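Monitoring Editor, Diplomacy and Security Desk

Gudgate – Ziltevberg office
Part-time or full-time, fixed contract with possibility of extension
Start: May

Gudgate is a small news monitoring service. We read, watch and listen to what state media, ministries and armed groups say in public, and we write it down in plain English for newsrooms, aid organizations and university libraries that subscribe to us. We do not send reporters to the front and we do not publish opinion. Our readers want to know who said what, in which words, at what hour, and what was different from the last time they said it.

We are now looking for a monitoring editor for our diplomacy and security desk. The person will join a team of five editors in Ziltevberg and will work closely with the translators of our partner agency Cesska, who cover the languages we do not cover ourselves.

What the work is

The desk follows official statements on ceasefires, military agreements, border talks, prisoner exchanges and foreign visits. On a normal shift you will read the overnight output of the agencies and channels on your list, choose what is new, and write short items. A short item has between three and eight sentences. It gives the source, the speaker, the place of the statement if it is known, and the exact wording of the important part. Background is added only when the reader could not understand the item without it.

You will also edit the items of other people. We have a rule that no item leaves the desk with only one pair of eyes on it, and this rule is valid at three in the morning as well. Good editing for us means that you open the original and compare. If a statement says that two sides "agreed to continue contacts," we do not write that they "agreed to talks." It can look like a small difference, but some of our subscribers make decisions on it.

Once per week each editor writes a longer piece called the comparison. It puts side by side the way one meeting or one incident was reported by the official media of the countries involved. The comparison is the most read product we have, and it takes the most time. You will get a free half day for it, without alerts.

The archive is the third part of the job. Every item is tagged with persons, places, institutions and type of event. Old items must sometimes be corrected, for example when a name of a town has been written in several ways. It is slow work and we know it is not the part that people dream about. We ask you to do it with the same attention as the rest.

Who we are looking for

You should have:

A very good written English, with simple and exact sentences. It does not have to be your mother tongue. For most of us it is not.

Reading knowledge of at least one more language in which official news is published. At the moment we need Arabic, Russian, Turkish or Persian most urgently, but please apply also with another language and tell us which sources you read in it.

Two years of work in a newsroom, a translation department, a research institute or a similar place. We count freelance work if you can show it to us.

A good general knowledge of the conflicts and negotiations in the Middle East, the Caucasus or Eastern Europe. Nobody on the desk knows all three equally well.

The patience to read a long communiqué to the end, including the paragraph about agricultural cooperation.

It is an advantage, but not a condition, if you have worked with transcripts of radio or television, or if you have experience with a database of texts.

We do not ask for a particular university degree. We do ask that you do not hold a position in a political party or in a government press office during the contract, and that you tell us about such positions in the past. A position in the past does not exclude you. We only want to know which subjects you should not edit alone.

Shifts and working time

The desk is occupied from early morning until late evening, and one editor has the night duty. There are early, late and night shifts. The plan is made one month ahead, and colleagues can exchange shifts among themselves when they enter it in the plan before it happens. Nobody has more than two night duties in one week.

Sunday is a working day on our desk, as in several of the countries we follow it is the start of the political week. Every editor works one Sunday out of three and receives a full free day for it in the same week. Please consider this before you apply, as we cannot make exceptions for a single person and keep the plan fair for the others.

Part-time is possible from three shifts per week. If you are interested in part-time, please write in your letter how many shifts you can take and whether the night duty is possible for you.

Place of work

Our office is on the second floor of the Morrison building in Ziltevberg, across the street from the tram stop. There is an elevator. The newsroom is one large room with a smaller room next to it for listening to broadcasts, and a kitchen that we share with a firm of surveyors. After the first three months, the night duty can be done from home if your internet connection is stable. The other shifts are done in the office. We tried a different solution in the past and the editing became worse – questions were not asked when it was not possible to just turn the chair and ask them.

The content of the work

A part of the material is hard to look at. Official channels show dead and wounded people, and some of the speeches contain threats against whole groups of the population. As an editor you will not be asked to watch footage that is not necessary for an item, and you can hand over a source for a week or longer without giving a reason. There is a counselor outside the company whom all staff can call, and we do not receive the names of those who do.

Some of the sources we follow do not like to be followed. We do not print the names of editors under the items. If you plan to travel to a country on our list, or if you have family there, please speak with the desk management when you have an offer from us. It is treated as confidential and it has no influence on the offer.

Training

The first three weeks are paid training. You will sit next to an experienced editor and write items that are not published, and then items that are published after a double edit. You will learn our style guide, the tagging system and the list of sources. You will also spend several days with the translators of Cesska, by video or in their office, so that you know how they work and they know your voice on the phone.

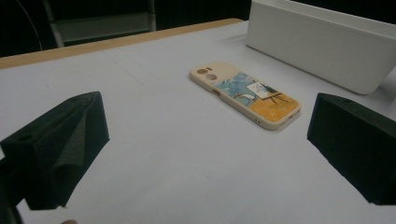 Phone in a cream-colored case, face down on a white tabletop

What we offer

The gross salary for a full-time position is 4,000 per month, paid at the end of the month, in local currency. Night duties and Sunday shifts are paid extra. For people who move to Ziltevberg from another city or country we pay a single amount of 900 toward the costs of moving, together with the first salary. Part-time salaries are calculated from the same base.

You will receive a contract for one year. Most colleagues have been offered an extension, but we cannot promise it, as it depends on the number of subscriptions. Vacation is according to the law plus the days between the winter holidays, when only the night duty editor works. We pay for one language course per year if it is connected with the desk.

We can help with the papers for a residence permit. The procedure can be long, so please mention in the first message if you will need one.

How to apply

Please send us the following, in English, as one file:

A letter of one page. Tell us which sources you read regularly and what you think of them.

Your CV, without photo and without date of birth.

One official statement from the last month in your second language, with a link, and your own item about it of no more than eight sentences. Please do not use a machine translation for this. We will open the original.

The form for the file is on the Gudgate website under "Work with us." Letters by post can be sent to Gudgate, Morrison building, Ziltevberg, but it takes longer until they are read.

We read all applications and everybody receives an answer, also when it is negative. Invited candidates do a paid trial shift of half a day at the desk, followed by a conversation with two editors. If you cannot travel, the trial shift can be done from a distance.

Questions about the position can be sent through the same form. Please write "Diplomacy and Security Desk" in the subject line, as we have a second advertisement open for the technical team.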